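球衣折叠

球衣折叠是家庭衣物整理中的一项操作,指将洗净晾干的篮球背心或短袖球衣展平、对齐并折成规则形状,以便叠放、竖放或装袋。操作对象多为针织涤纶制品,表面带有印字、号码、队徽及撞色滚边。与棉质T恤相比,球衣面料滑、回弹大、自重小,折痕难以固定,印字部位又不宜受压,因此通常单列一类处理。

目录
1 名称
2 面料与结构
3 工作面
4 提起与抖开
5 折叠方法
6 印字与号码
7 滚边与洗标
8 收纳
9 常见缺陷
10 参见

名称

中文里“球衣”“球服”“背心”常混用。整理说明中一般以“背心式”指无袖、袖窿开口大的篮球上衣,以“短袖式”指带袖的足球、排球上衣。“折叠”与“叠”同义,书面说明多用前者。“团放”指不经展平直接堆置,为待整理状态,不计入折叠方式。

面料与结构

背心式球衣一般由前片、后片和滚边组成,部分款式另加侧片。前后片常用网眼或平纹针织涤纶,滚边用罗纹或双层针织条,缝合后比衣身厚。领口与袖窿的滚边使衣物上部偏重,下摆偏轻,提起肩部时衣身自然下垂,平铺时则容易在胸前形成斜向皱褶。

印字工艺分为热转印、丝网印、绣字和贴布四类。热转印与丝网印在面料上形成薄膜,弯折后有回弹;贴布较厚,折线落在其边缘时,衣物会沿该边缘翘起。绣字背面有底衬,触感硬,叠放时占用厚度最大。热升华印制的球衣颜色渗入纤维,无附加膜层,折叠时可按普通针织衫处理。

网眼面料的方向性较明显。纵向拉伸小,横向拉伸大,故对齐侧缝时宜沿纵向轻拉,横向只作抚平。横向用力过大时,松手后两侧回缩,折好的宽度随之变化。

工作面

折叠球衣可用桌面、床面、熨衣板或沙发坐垫。硬质桌面平整,折线清晰,缺点是涤纶面料容易滑移,翻折时整件跟着走动。织物包覆的软垫摩擦较大,衣物放下后不易移位,但垫面受压下陷,折边压实的效果差。带绒的毯子摩擦最大,抚平时下层容易起皱,一般只用于临时堆放。

坐垫后沿多为圆弧形,有效平面小于坐垫外廓。衣物应放在中部偏前的位置,领口不越过圆弧起点,否则领部在弧面上倾斜,前后片会错开。垫面上若有缝线,可借作对齐下摆的基准。缝线本身会在薄面料下显出凸痕,不宜让印字部位压在上面。

软垫的颜色和纹理也有影响。单色细纹垫面能衬出衣物的外缘,便于检查对齐;格纹或大花纹垫面会干扰对滚边走向的判断。深色球衣放在深色垫面上时,侧缝位置须用手触摸确认。

提起与抖开

折叠前先将衣物从堆中提起,使其靠自重下垂,以解开缠绕。提起点的选择决定垂下后的形状。双肩提起时前后片基本平行;单点提起时衣物呈斜向,最长的一角垂在下方。从下摆提起时,较重的领部在下,展开速度快,但放下时须倒转方向。

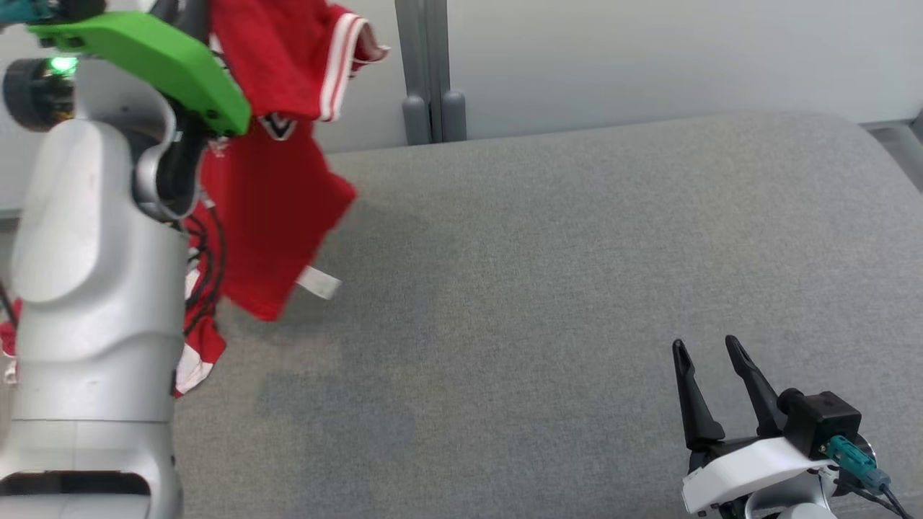 Villads Ladefoged认为,单点提起只适合用来找领口,找到之后就应换成双肩,再往下放;直接从单点放到垫子上,十次有八次还得重来,所省的时间又都花了回去。他另指出,抖开的力度对网眼面料影响很小,决定平整程度的是放下时下摆先着垫还是领口先着垫,他本人主张下摆先着垫。

Nghĩa Tô在同一问题上持不同意见,主张领口先着垫,再向身前拖拉下摆,借垫面摩擦把衣身带平。两种做法在坐垫上均可行。桌面摩擦小,拖拉会带动整件衣物,一般采用前一种。

抖开后应检查衣物正反。背心式球衣的前后片轮廓接近,主要区别在领口深度,前领低于后领。洗涤时翻面的球衣应在此步骤翻正,翻正时从下摆伸手至肩部,捏住两肩向外抽出,避免直接拉扯印字部位。衣身一侧翻正而另一侧袖窿仍内翻的情况较常见,可沿滚边触摸一周排除。

折叠方法

常用方法有以下几种。

纵向三折法。衣物正面朝下平铺,左右两侧各向中线翻折,得到长条形,再由下摆向领口折2次。成品正面可见领口和胸前文字,厚度均匀,适合叠放。侧边翻折的宽度以肩带中点为准,两侧宽度相等时成品左右对称。背心式球衣没有袖子,侧边翻折后无须再处理袖部。

对折法。左右对折,两侧缝重合,再上下对折。步骤少,速度快,缺点是中线折痕穿过胸前文字和号码。只宜用于短期存放或热升华印制的球衣。

卷法。先纵向折成长条,自下摆向上卷紧,末端塞入预先外翻的下摆边。卷法占用体积小,多用于行李袋。印字朝外卷时膜层受拉,朝内卷时膜层受压起皱,通常选择朝外并放松卷径。

板折法。将硬纸板或塑料板垫在背部,沿板边折回两侧及下摆,完成后将板抽出或留在其中。成品尺寸一致,多用于陈列和批量整理。Takari折衣板按成人背心式球衣的宽度制作,板边倒圆,附有领口定位缺口。 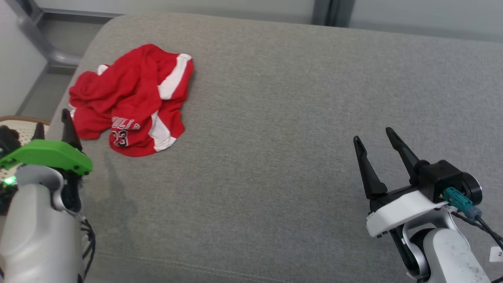 团放的衣物在折叠前须先确定方向,顺序为领口、下摆、侧缝。领口和袖窿处均有滚边,单凭一段滚边不能判断部位,应沿滚边追到两端,与肩带相接者为领口或袖窿,绕衣身一周者为下摆。印字可作为第二参照。红底白字的球衣反差大,即使堆成一团,只露出“ULLS”几个字母和折变了形的“23”,也能看出文字在上、号码在下,由此得出肩部的方向,再按该方向提肩。前后片都印有号码时,须结合有无队名文字来区分,仅凭号码不能确定正反。纯色无字的训练背心没有这一参照,只能依靠领口深度和洗标位置。

印字与号码

折线应尽量避开印字。胸前文字为横向排列,号码位于其下方,两者之间通常留有一条空白带,是横向折线的首选位置。号码为两位数时,数字之间的空隙过窄,不宜作为纵向折线,应采用三折法使整组数字留在中间一幅。

膜层印字在折叠状态下长期受压,可能出现粘连、裂纹和转印。粘连多见于两层膜面相对的情形,分开时应缓慢揭起。预防办法是在膜面之间夹一层无酸纸或薄棉布。Nemari整理手册记载了一组对照:同款球衣沿号码中部反复折叠500次后,折线处膜层出现连续裂纹;沿文字与号码之间的空白带折叠的一组,在相同次数下仅有面料折痕。手册未说明膜层厚度,结果不宜推广到其他工艺。

描边字由两层颜色叠印,边缘较单色字厚。例如白字加黑边的号码,弯折时外层描边先受力,裂纹多自转角处开始。贴布字应使折线离开布边,距离以折后贴布不翘起为准。

印字部位不宜直接熨烫。折痕已经形成时,可将衣物翻面后隔布低温熨压,或悬挂放置,使针织面料自行回复。蒸汽熨斗的喷口应与膜面保持距离。

滚边与洗标

撞色滚边有条纹式与单色式两种。条纹式滚边由两种颜色的窄条相间组成,对齐时可将条纹视为标尺,前后片的条纹重合即表明领口已对正。滚边缝合后略有收缩,平铺时领口呈微拱,无须强行压平。

洗标通常缝在侧缝内侧,靠近下摆。洗标外露时,折叠后会在侧面形成突起,叠放过程中易被勾住,翻折侧边前应先将其拨回内侧。剪去洗标的球衣须另行记录面料成分。

浅色滚边与深色衣身相接的球衣,首次洗涤后应待完全干燥再折叠。潮湿状态下叠压,深色部分可能向滚边渗色,渗色后的白色滚边较难复原。

收纳

抽屉内以竖放为主,折边朝上,领口朝同一侧。竖放高度应低于抽屉内壁,避免拉开时刮擦。叠放时每摞不宜过高,下层印字受压随件数增加。开放式层架应避开直射光,红色和藏青色衣身长期受光后褪色较为明显。

需要长期保存的球衣宜平放入盒,印字面朝上,覆无酸纸,只作下摆一折。悬挂保存会使肩带拉长,背心式尤甚,若采用悬挂,应选宽肩衣架。Drorkuteo球衣库藏有2736件,全部平放,每盒2件,中间以棉布相隔,盒外标明衣身颜色、滚边颜色和印字工艺,不标折叠方法。该库在11月翻盒一次,翻盒时将原折线移开两指宽,以免同一处长期受力。

行李收纳多用卷法或扁袋。Taheri扁袋的内衬为平滑织物,球衣插入时下摆朝里、领口朝外,取出时捏住两肩即可抖开。压缩袋会在膜层上留下不规则压痕,不建议用于贴布字和绣字球衣。

常见缺陷

左右不等宽:侧边翻折时未以肩带中点为准,或面料横向回缩。重新展平,从较宽一侧修正。

领口歪斜:前后领未对正。提起双肩后重新放下。

中间鼓起:衣身内存有空气,或背面有皱褶压在下方。从领口向下摆单向抚平,不来回抚动。

折后散开:涤纶回弹所致。可减少末次折叠的厚度,或将下摆塞入领口一侧。软垫上压实不足时,将成品移至硬面再压一次。

滚边外翻:多见于袖窿。翻折侧边前先用手指沿滚边捋顺。

号码错位:前片与后片在折叠中相对滑动,后背号码偏离中线。捏住两侧缝轻提后放下,再行翻折。

参见

衣物折叠
针织涤纶
热转印
无酸纸
洗标
折衣板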